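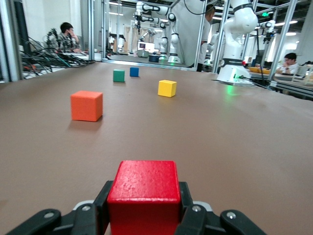 Greifer Etier G2 einrichten: Würfel greifen und sortiert ablegen

Diese Anleitung beschreibt die Inbetriebnahme des Zweifingergreifers Etier G2 mit der Handgelenkkamera aus dem Sortier-Kit von Sosari. Der Arm muss bereits montiert, referenziert und über die Akska-Steuerung erreichbar sein. Stand: 16. November 2018.

Voraussetzungen

Firmware der Steuerung ab Ausgabe September
Greifer, Flanschadapter und Kamerahalter aus dem Kit
Farbige Würfel in einheitlicher Größe
Matte, einfarbige Unterlage, zum Beispiel braunes Packpapier

Glänzende Tischplatten sind ungeeignet. Reflexe von Deckenleuchten oder Statusanzeigen werden von der Farberkennung als eigene Objekte gewertet.

Schritt 1: Finger montieren

Finger mit den mitgelieferten Schrauben an den Trägern ansetzen, zunächst nur handfest. Greifer über das Menü "Service" vollständig schließen. Liegen die Innenflächen parallel an, Schrauben über Kreuz festziehen. Bleibt ein keilförmiger Spalt, Finger lösen und neu ausrichten.

Schritt 2: Kamera ausrichten

Kamerahalter so einstellen, dass beide Fingerspitzen am unteren Bildrand sichtbar bleiben. Der gegriffene Würfel soll mittig zwischen den Fingern erscheinen. Belichtung fest einstellen, Automatik abschalten. Der Weißabgleich erfolgt auf der Unterlage ohne Würfel.

Schritt 3: Greifkraft einstellen

Startwert 60 im Feld "Kraft" eintragen, Würfel von Hand zwischen die Finger halten, Greifer schließen. Arm anheben und Handgelenk um 135 Grad drehen. Verrutscht der Würfel, Wert erhöhen und Prüfung wiederholen. Bei Holzwürfeln reicht der Startwert in der Regel aus.

Schritt 4: Farben einlernen

Jede Farbe an 3 Positionen einlernen: vorn, in der Mitte und am hinteren Rand des Arbeitsbereichs. Weit entfernte Würfel belegen nur wenige Pixel; Dunkelgrün und Blau werden dort am häufigsten verwechselt. Stehen beide dicht beieinander, den Schwellenwert "Trennung" anheben.

Schritt 5: Testlauf

Programm "sort_basis" laden, Geschwindigkeit reduzieren, einen Würfel greifen und ablegen lassen. Erst danach den vollständigen Ablauf starten. Der Zähler lässt sich auf höchstens 1.000 Zyklen setzen.

Bewertung

Die Mechanik ist solide, die Kalibrierung in der Software umständlich. Einlernwerte werden nicht automatisch gespeichert und müssen über "Profil sichern" abgelegt werden. Das Coetzee-Schnellwechselsystem passt nur mit Zwischenplatte, die nicht zum Lieferumfang gehört.

Text: Herman Rondonuwu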